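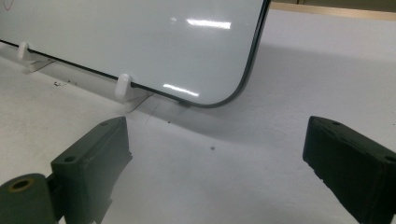
Sat 4 May
By the Jarnura parish blog

How to Read a Church Before the Service Starts

You have arrived early, possibly for a wedding, possibly because the parking looked difficult. You have a hard seat and some time. An old parish church rewards a slow look, and it is easier to follow if you take it in order. I'll use ours, St. Anne's at Kustura, finished in 1636 and argued over ever since.

Step 1. Find east

Most old churches point east, more or less. Stand inside the main door and look down the long middle part, called the nave. The far end, where the altar is, counts as east even when your phone disagrees. Ours is a good way off true, and I have heard several holy explanations for this. My money is on the hill.

Step 2. Look for the font

The font is the basin used for baptisms, and it usually stands near the door, as baptism is how you come into the church in the first place. If you can't find it, check behind the leaflet rack. Many fonts have eight sides, and a lot of them have a lid. Please don't put your coffee on the lid. 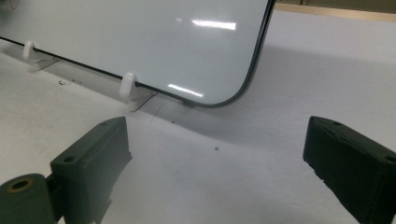

Step 3. Walk up the nave

Keep to the center aisle and look up as well as ahead. Our roof beams are original, apart from the ones that aren't. The pews seat 300, a figure worked out by someone with very narrow hips, and 200 is closer to it once people have brought coats.

On the way, look at the floor. The flat stones with lettering are grave markers, and walking on them is fine. The people under them paid extra for the spot and knew where the traffic went.

Step 4. Sort out the pulpit and the lectern

These two get mixed up all the time. The pulpit is the raised one, usually with steps, and the sermon comes from there. The lectern is the reading stand, often shaped like an eagle, and Bible readings come from there. Ours is an eagle on paper. In person it is closer to a worried goose.

Step 5. Stop at the chancel

The chancel is the part beyond the nave, often up a step or two and sometimes behind a carved screen. The choir sits on either side, facing each other. If there is a rope across, stay behind it. If there isn't, it is still polite to ask before you go up to the altar rail.

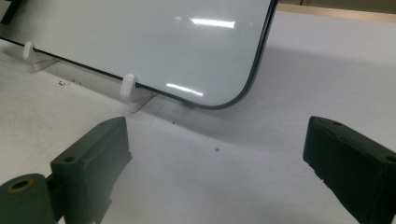
Windows are best left for last, when your eyes have settled. Start at the bottom of each one and read upward, left to right, though plenty of glaziers ignored this. Saints can be told apart by what they carry: keys for Peter, a wheel for Catherine, a gridiron for poor Lawrence. The small print at the foot is normally the donor. In our south aisle the Lindemann family has larger lettering than the apostles do.

If you have 5 minutes left, try the organ loft stairs, but only if the door is open. The organ is a Clullari, rebuilt one October and slightly flat every winter – the choir has learned to go down with it.

When the bell stops, sit down. Anywhere but the front left pew.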